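Brown marble pattern sells out in Husard for the second time

16/04/2019
By the Homes desk

Shoppers hoping to give their kitchen table the look of a hotel lobby will have to wait until July, after the Berotell store in Husard sold the last of its dark brown marble-pattern tabletops on Saturday morning.

The pattern is called Bragança and is sold under the Florno label. It has now gone through two deliveries in Husard, a total of 966 tops, in a town where the leading taste in furniture was until recently thought to be beige. A third delivery is on its way, the store says, from a warehouse it declined to identify.

For anyone who has not been invited to dinner lately, Bragança is a deep brown print with pale veins wandering over it in the manner of real stone. It comes in a single colour. There was a cream one, which the store describes as "resting".

Real brown marble has been out of favour in these parts since the old savings bank on Station Road had its counter taken out, and several readers have written to say they never liked that either. The new version has the advantage of weighing less than the bank. It can be carried home by two people who are on good terms, and up a flight of stairs by two people who were on good terms at the bottom.

Berotell charges £10 for delivery within the town and will leave the top in any ground-floor room. It will not fit it, level it, or give an opinion on whether it goes with the curtains. A spokeswoman for the store said staff had been asked for that last service often enough that there is now a notice about it by the tills.

"We sell the tops," she said. "What people have already got at home is between them and their curtains."

The walls have been the real difficulty. Dark brown is a demanding colour to live with, and the buyer who gets the new top in place tends to look up from it and notice the paint. Magnolia goes yellow beside it. White looks like an unfinished job. Grey, which half the new houses behind the station were painted in by the builder, looks like weather.

The answer, according to the store's paint counter, is lavender. It has to be a pale one, close enough to white that a visitor may need telling. The counter mixed so much of it in the first weeks of spring that it now keeps a tin of the shade ready on the shelf, under a handwritten label reading "for the brown tables".

Opinion in Husard on brown and lavender together is divided. One customer, leaving the shop with a tin in each hand, said it was restful. Another, leaving with no tins, said it put her in mind of a box of chocolates with only the violet creams left, though she added that she had always been fond of a violet cream.

There have been complaints. The commonest is crumbs. It was widely supposed that a busy pattern would hide them, and with a brown crumb it does. Toast on the pale side is another matter, as is flour, and owners who bake report that the tabletop gains a good many veins between two and four in the afternoon. One household has gone over to rye.

The second complaint is lost property. Small dark objects put down on Bragança have a way of becoming part of it. Readers have told this desk about a coat button, a liquorice allsort (the plain black sort) and a set of car keys which were found only when somebody put a casserole on them. The store's advice is to keep a saucer on the table for this kind of thing, in white.

The third, and the one with the most feeling behind it, concerns direction. The veins run more one way than the other, and the top can be put down either way round. The instructions are silent on the point. Couples have not been. Berotell says it has taken back 3 tops as "unsuitable" and believes that at least one of them was perfectly suitable until somebody's mother came to look at it.

The spokeswoman confirmed that there is no right way round. She had hoped, she said, that this would settle things, and instead it had encouraged people.

Those who cannot wait for July have a few courses open to them. The branch at the retail park is thought to have an ex-display top with a mark on it, and the mark is said to pass for a vein if the light is kind. Second-hand ones have begun to turn up on the board outside the launderette, at prices a little above what they cost new -- a thing which has not been known in Husard since the winter of the paraffin heaters. Anyone buying that way should take a tape measure, as the tops come in two lengths and sellers are inclined to say "standard" for both.

Care is simple enough. A damp cloth and a dry one after it will do, with no bleach, no wire wool and nothing out of a spray bottle that promises to restore stone. It is not stone. The leaflet makes this point on the front and again on the back, in larger type, which suggests a story that the store was not willing to share.

The beige tables, meanwhile, have been moved to the rear of the shop, next to the bathroom mats, and are reduced. There were plenty left when we called. 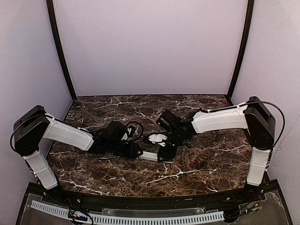
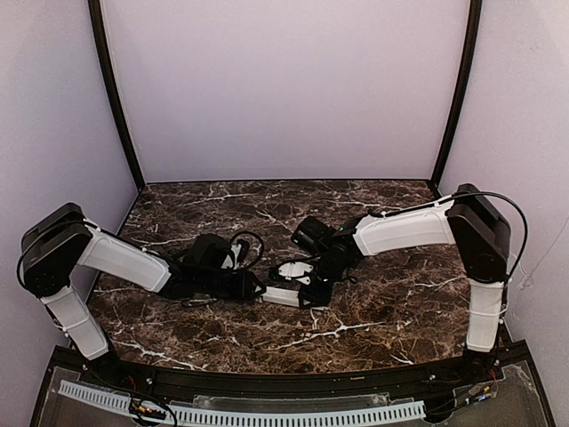

Brown and lavender together: a dark marble-pattern tabletop with pale veins, and pale walls behind it.

Names are being taken for the July delivery at the customer service desk, at the foot of the stairs. The list is kept in pencil. No deposit is asked for, and the store says it will telephone people in the order they signed, once, and will not leave a message.

966 shares | 10 comments

Related items
Launderette board to get a second board
Station Road: what became of the bank clock
Reader's letter: in defence of magnolia
Retail park bus to stop at the retail park
How to get candle wax off almost anything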